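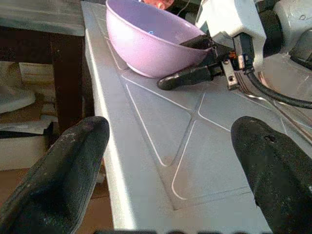

Restitution is the part of a criminal case that comes after everyone has stopped paying attention. The sentence has been read, the reporters (if there were any) have gone to lunch, and a judge in Olilano signs a sheet of paper saying how much is owed to whom. To get to that number, somebody has to write down what was lost, and I spent a good part of the spring reading those lists. People start with the television and the laptop, as you'd expect, and then a page or so later they've wandered into the kitchen and they're putting down a plastic bowl, pale lavender going on pink, that they couldn't put a price on if you gave them all day. The court wants a price anyway.

The burglaries on Jendgate Street took place over one winter, and the man who pleaded guilty to them was ordered to repay 2,175 dollars to the households he'd broken into. It isn't a large sum as these things go. One family was owed 600 of it, mostly for a door and the tools behind the door, and the rest was split up among neighbors who had lost smaller things, including a jar of quarters that caused a surprising amount of discussion.

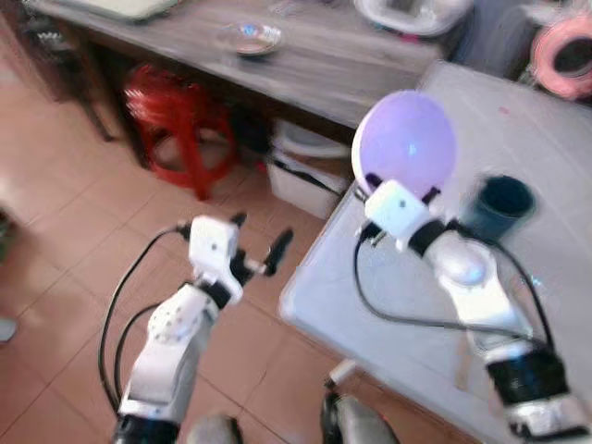 By Vittoria Valentini

I should say that I knew next to nothing about this when I started. I had the idea, and I think a lot of people have it, that when a judge orders somebody to pay, the money shows up. You picture an envelope. What you get is a schedule, and the schedule depends on whether the person doing the paying has a job, and whether he keeps it, and how much of each payment goes to court fees before the victims see a dime. The rules on that last point vary from one state to the next, so please don't take Olilano as the way it's done where you live.

In the Jendgate case the first check was for 38 dollars. I've seen a copy of it, because the woman it was made out to never cashed it and keeps it in a drawer with her warranties. She wasn't making a point, she told me over a very long cup of coffee — she just hadn't been to the bank, and then it was too old. She had been home on the afternoon of the break-in, upstairs, asleep with a cold, and what she wanted to talk about was the stairs and how she still listens to them. We got back to the money eventually.

Her neighbor across the way had a different outlook. He had kept every receipt he'd ever been handed, including one from Skudari Hardware for a circular saw and another for its replacement blade, and he walked into the hearing with all of it in a binder. The judge thanked him for it. He got his full amount on paper, and by April he had received around 160 dollars of it, and he writes each payment down in pencil inside the back cover.

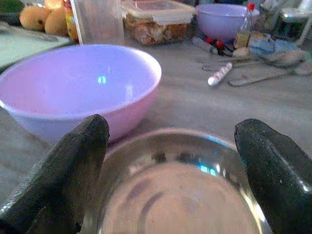 Raffaele Zuccaro thinks the whole arrangement has the order of things wrong. The victims, he told me, ought to be paid up front out of a state fund, and the state should be the one to wait around for the small checks. "The state can wait ten years and never feel it," he said. "A person with a broken front door can't wait ten days."

He has a point about the door. The family on Jendgate slept with a dresser pushed up against theirs until a cousin came and rehung it, and the cousin wouldn't take money, which then raised the question of whether the labor could be claimed at all. (It couldn't. The lumber could.)

There are arguments on the other side, and I heard them too. A fund has to be filled by somebody. And a few of the people I met really did want the money to come from the man himself, however slowly it came. One of them runs the counter at Hsueh Bakery in the mornings, and she said that each time a check arrives she knows he has thought about her street for at least as long as it takes to get a money order. She'd lost a ring of her aunt's and a camera. The camera was on the list. The ring she left off, because when she sat down with the form she found she didn't want to see a number written next to it.

The man has moved in with his brother and works nights now. His next payment is due at the end of the month.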